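From: Sille Vídalín
To: terkden-list
Subject: Re: [terkden-list] Moving the recipe archive - who has the 107 missing ones?

On Tuesday, Gakach wrote:

> I have gone through the whole dump and I get 3085 recipes, which
> is 107 short of what the old index page claims. Either the index
> lies or we lost a pile of soups. Also, does anyone object if I
> merge the duplicates? There are a lot of rye breads in there and
> as far as I can tell they are all the same rye bread.
>
> Gakach

I object, a little.

They are not the same rye bread. Four of them are mine, for a start, and I can tell you the difference between any two of them if you have an evening free. The one called "rye, plain" has no caraway. The one called "rye, plain (corrected)" has no caraway and the right amount of salt. The third came after I got a new oven, and the fourth came after I stopped speaking to the third.

As for the missing ones, I think the index is lying, but only partly. When we moved off the first host, whoever wrote the import script (me) decided that anything without a title was spam. A good many people on this list used to post with an empty subject line and put the name of the dish at the end, after the oven temperature, like the solution to a mystery. Those are gone from the web copy. They should still be in the mail archive, under their month. Start with May, when everyone posts about rhubarb.

Zervas asked off-list what the archive should look like once it has moved. I have opinions, and an old newsletter piece to go with them. I'm pasting it in whole, as the site it was on is going away too.
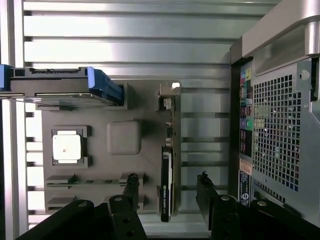
By Sille Vídalín | Kitchen Notes | 2 comments

A recipe you can't find again is a rumor. I have a drawer of them at home, on envelopes and the backs of receipts, and one on a parking ticket I did pay. The envelope for my aunt's fish pie says "bake until it looks like Trukau", which is a village with a hill in it. I've made that pie for years and I still check the top against the hill.

My rule for keeping recipes is to copy them out exactly, mistakes included, and put corrections underneath with your initials. If the card says a cup of flour and you know it means a heaping cup, write "heaping" below the line. People will trust the card more when they can see who has been arguing with it.

The other rule is to leave the chat in. "Good for when the boys come over" tells me it feeds a crowd and nobody will complain about the onions. "Too much work" tells me to make it once, at Christmas, and be thanked for it.

- end of paste -

So, Gakach, on the merging: please don't. Link them to each other if it bothers you. Put a line at the top of each one that says "see also the other ryes" and let people get lost in there. If you need to delete something, the jellied salads have had a long life.

I can go through some 45 of the untitled ones this week if you send me the mail files. I'd like the soups first. There was a yellow pea one with mustard that I have been trying to rebuild from memory, and my memory keeps adding ham.

One last thing. Whoever has been changing "a knob of butter" to "1 tbsp butter" across the whole collection, I can see the edit history, and my knob is closer to three.

Sille

--
terkden-list: to unsubscribe, send a blank message with "unsubscribe" as the subject. Please don't leave the subject empty.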